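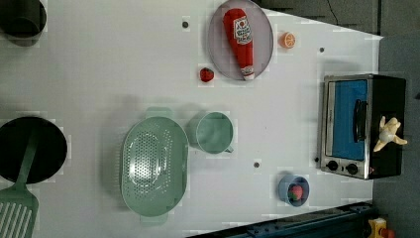

How I clean and sort the play kitchen stuff

My two kids cook all day long. Pretend cooking, I mean, though the toys end up nearly as grubby as the real pans do. I let it slide for a whole winter once and by spring the plastic banana had a film on it that I'd rather not describe. So now I do a proper clean every couple of months, and it takes me one Tuesday evening after bedtime with a podcast on.

What you need:
A big clear table
Dish soap and warm water
An old toothbrush
White vinegar
Two bath towels
Cotton swabs
A few shallow bins

Step 1. Get everything out

Dump it all on the table, and I do mean all of it. Check under the couch, in the bath, in the dress-up box. Spread things out so you can see every piece, because a heap is how you miss the strawberry. I start with the big things like the toaster oven and the frying pan, then fit the small food in between. If something is cracked or has a sharp edge it goes straight in the trash. I used to keep a "fix later" bag and I fixed exactly zero things out of it.

Step 2. Make two groups

One group can go in water and the other can't. Plates, bowls, the colander, measuring cup, spatula and solid one-piece food are usually fine to dunk. Anything with a battery compartment, a sound button or a paper sticker stays dry. Our ketchup bottle has a label, so that one gets a damp cloth and no soaking (I lost the label off a toy mustard that way and my son was really upset, he said it was "just yellow now").

Hollow food is the tricky part. Squeeze it gently over the sink first. If water comes out, it's been in the bath, and you want to let it drain for a day before it goes anywhere near a closed bin. If what comes out is black, throw it away!

Step 3. Wash

Warm water, a squirt of dish soap, in they go for ten minutes or so. The colander is the one that takes elbow grease. Play dough gets into every single hole. Let it dry out completely first, then poke it through with a cotton swab – wet play dough just smears. Toothbrush for banana peels, leafy tops and the lines in the orange slice.

For sticker gunk I use a little cooking oil, wait a bit, wipe, then wash again with soap.

Step 4. The toaster oven

No dunking here. Open the door if yours opens and shake it out over the trash. You will find crumbs, real ones. Wipe the outside with a cloth that's been wrung out in half water, half vinegar, and go around the knobs with a cotton swab. Dry the window with something soft so it doesn't get scratched up.

Step 5. Dry

Towels on the floor, everything on top, bowls and pots upside down. Leave it overnight. I turn the hollow pieces once before I go to bed.

Step 6. Put it back in a way that lasts

My friend Anjani Sembiring sorts hers by color and it looks amazing, but my kids wrecked that in one afternoon. What works here is sorting by job: food in one bin, things you cook with in another, things you eat off in the third. Shallow bins, so they can see in without tipping them over. The oven just lives on the shelf.

I also hold back part of the food in a bag in the closet and swap it every month. They greet that old plastic strawberry like a long-lost cousin.

If you have a trick for getting marker off white plastic, please leave it in the comments. I've tried vinegar and baking soda and there's still a mustache on our teapot.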